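Visit to the Wornbridge Food Fair

Search this site Go

Members of the Jestbridge dining society attended the fair in September. Ileana Oprea led the visit.
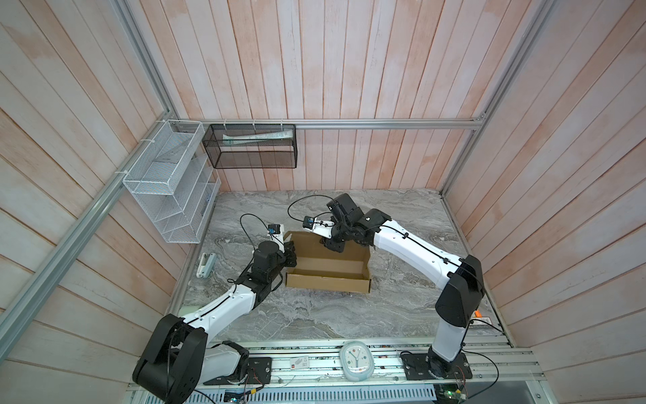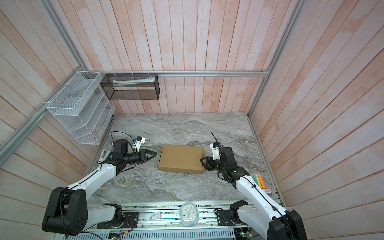
Photos: Ryota Kuroda

The Pîrvu stand served fried chicken with buttermilk waffles, and two members judged the batter too sweet. Catinca Ardeleanu presented three regional syrups and answered questions on storage. Lunch was taken at the Tulotham tent, where service was slow but courteous. The society recommends the pickled plums.

Last updated Mar 22, 2021
2 comments | 3 shares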